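Como tirar vincos de papel antigo sem estragar a folha

Comecei a alisar papel por causa de uma caixa de cartas da minha tia-avó, guardadas dobradas em quatro durante décadas numa gaveta funda demais. Quando finalmente as quis ler com calma, as dobras estavam tão marcadas que eu tinha medo de as abrir. Foi a Izzati Krishnan, que encaderna livros numa salinha em Hulme e tem uma paciência de santa, quem me ensinou o método que explico nesta página. Já o usei em mapas, partituras, receitas de cozinha e até num cartaz de feira que alguém tinha enrolado com um elástico (um crime, digo eu!).

O que vai precisar

Duas folhas grandes de mata-borrão branco
Duas folhas de tecido não tecido, daquele de poliéster fininho
Um borrifador que faça névoa mesmo fina
Uma espátula de osso ou de teflon
Uma placa lisa e alguns livros pesados
Um pincel macio e seco

Antes de começar

Limpe primeiro, sempre. Passe o pincel do centro para as margens, com a mão leve, até deixar de sair pó. Se houver sujidade na folha quando lhe chegar a humidade, ela entra nas fibras e lá fica para sempre.

Depois teste a tinta. Encoste a ponta de um cotonete apenas húmido a uma letra pouco importante, conte até dez e veja se veio cor agarrada. Se veio, pare por aí. Tintas de caneta-tinteiro, carimbos e aguarelas costumam correr, e nesses casos o melhor é ficar pela prensagem a seco, mais demorada e menos perfeita, mas segura. Fotografias, pergaminho e papel couché também ficam de fora deste tutorial. 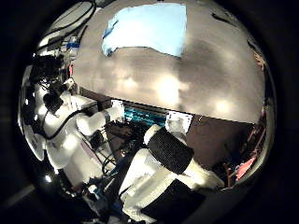 A superfície de trabalho merece mais atenção do que lhe costumamos dar, e eu própria levei anos a perceber isso. Quer-se lisa, limpa e maior do que o papel, com espaço para pousar as mãos. A cor também conta: sobre um tampo cinzento, uma folha azul-clara como a da fotografia recorta-se bem, e o canto amachucado, mais escuro, salta logo à vista. Repare também nos reflexos das luzes do teto. Dão jeito para ver se o tampo está limpo, mas para procurar vincos prefiro um candeeiro baixo, pousado de lado, que faz sombra em cada ruga.

Humedecer

Borrife um dos mata-borrões, nunca o papel diretamente. Deve ficar fresco ao toque, sem brilho nem poças. Por cima ponha uma folha de tecido não tecido, depois o seu papel, depois a segunda folha de tecido e, a cobrir tudo, um plástico limpo. Deixe estar 40 minutos e vá espreitando. O papel está pronto quando perdeu aquela rigidez e se dobra com moleza, quase como um pano. Os papéis mais finos chegam lá bem mais depressa, por isso não se afaste para ir tratar do almoço, como eu já fiz.

Alisar e prensar

Abra as dobras devagar, a partir do meio. Nos cantos virados, use a espátula por cima do tecido e nunca sobre o papel nu, porque o papel húmido rasga com uma facilidade que assusta. Se um vinco resistir, não insista — volte a humedecer mais tarde e tente outra vez.

Com a folha aberta, troque o mata-borrão húmido por um seco, ponha outro seco por cima, cubra com a placa e distribua os livros. Mude os mata-borrões passada meia hora e outra vez ao fim do dia. Depois deixe tudo quieto cerca de 16 horas, de preferência até mais. Em julho, com o tempo seco, costuma chegar; no inverno dou-lhe mais uma noite — a pressa aqui paga-se em ondas.

Se correu menos bem

Margens onduladas querem dizer que a folha saiu cedo da prensa: repita o processo com menos água. Se aparecer uma auréola, foi humidade a mais num ponto só, e essa, infelizmente, é trabalho para um conservador. Para guardar, use uma pasta de papel sem ácido, deitada, longe da janela e da cozinha. As cartas da minha tia-avó estão assim, e já as li todas duas vezes.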